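About Zidudwood

Zidudwood is a small school of cookery and household skills for adults. We teach people who are starting again in a new home: students, people who came from another country, people who lost a husband or wife and never learned to cook. Our classes are in the evening and on Saturday morning, and they are always in plain English.

How we began

The school was opened by Lai-ching Fang, who worked for many years as a cook in a hospital kitchen. When she first came to this town she did not know the names of half the vegetables in the market, and she was too shy to ask. She learned them from her neighbour, Agnes Moncrieff, who wrote the names on paper bags and left them at her door. Later the two of them taught a few friends at Agnes's kitchen table, and the friends brought their sisters. After one winter there was no more space for the coats.

In May of the next year we rented two rooms above the old Baxter shoe shop. We are still there. The stairs are steep, so please tell us if this is a difficulty for you and we will arrange your class in the ground floor room at Rilik Hall.

What we teach

The first course has eight lessons. We start with shopping, and only in the third lesson do we light the stove. Some students are surprised by this, but we think that a good dinner is decided at the market. You learn what is in season, how to keep vegetables fresh for a week, and how to read a price label when the weight is not the same on two packets. After this come soups, rice, eggs, simple bread and one roast.

The second course is for those who want to cook for guests -- or for a large family, where the problems are much the same. We also have a short course in mending and washing clothes, taught by Agnes.
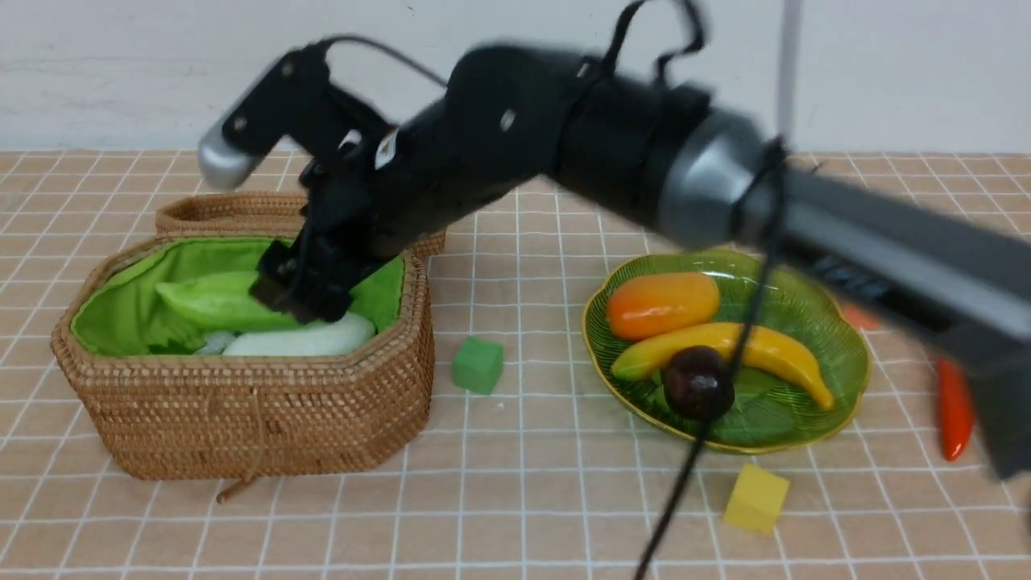
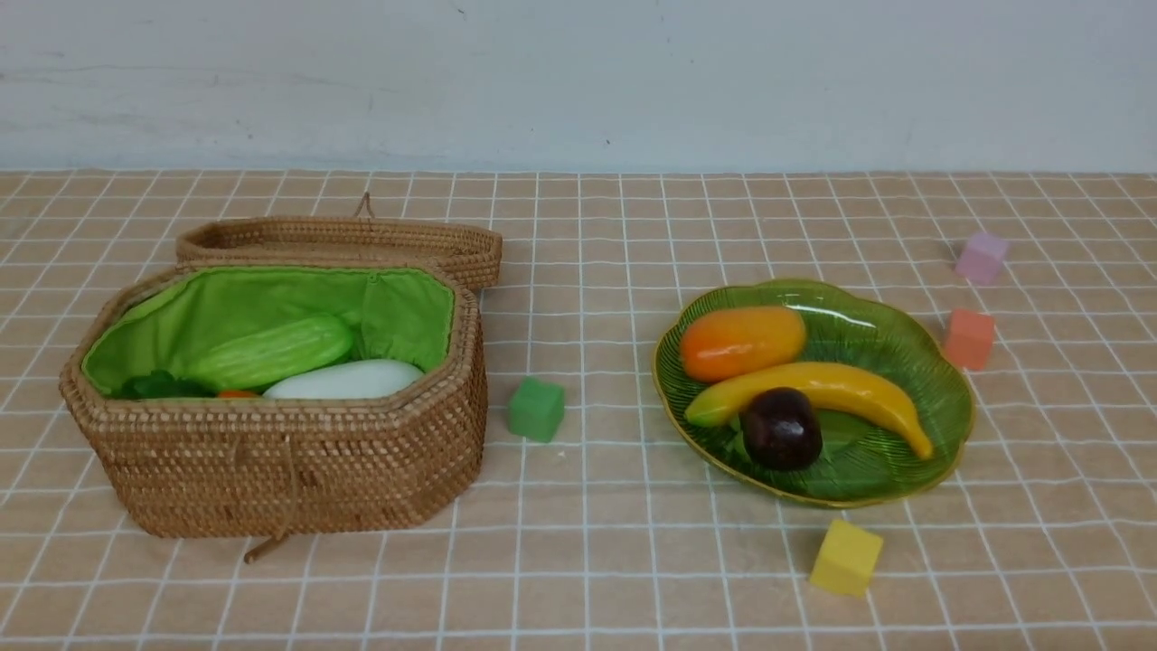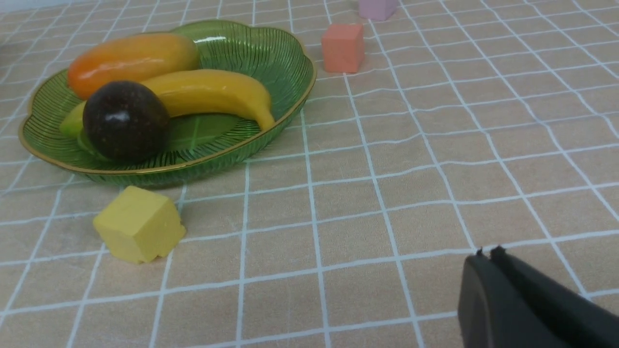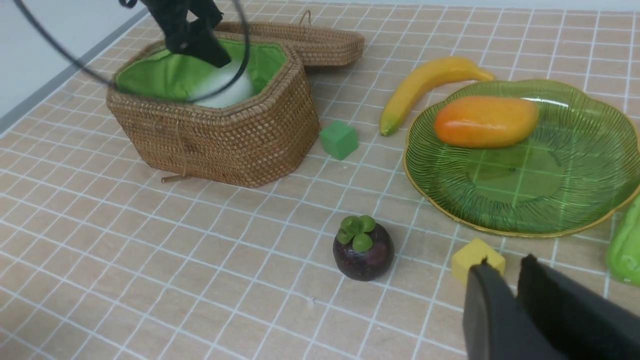 The green-lined basket and the fruit, on the grid cloth.

Our students

Last year 216 people finished the first course, and 157 of them stayed for the second. The youngest was eighteen. We do not give marks and there is no examination. At the end of each course every student cooks one dish from their own childhood, and the recipe goes in our book. The book has now 400 recipes, written in many hands, and it lies on the shelf beside the door where everybody may read it. Please do not take it home, as it has happened twice.

Fees and how to join

You pay for the whole course at the first lesson, or in two parts if you prefer. The food is included. Bring an apron, a small towel and a box with a lid, and come with short sleeves.

A part of our costs is paid by Lirkalex, the kitchen shop in the same street, who also lend us pans and sharpen our knives. We are grateful to them for their patience with the knives.

The next open morning is 7 Mar 2020, from ten o'clock until one. There will be leek soup. You can come without a booking, look at the rooms and speak with Lai-ching -- she is usually at the stove, so please come in and do not wait at the door.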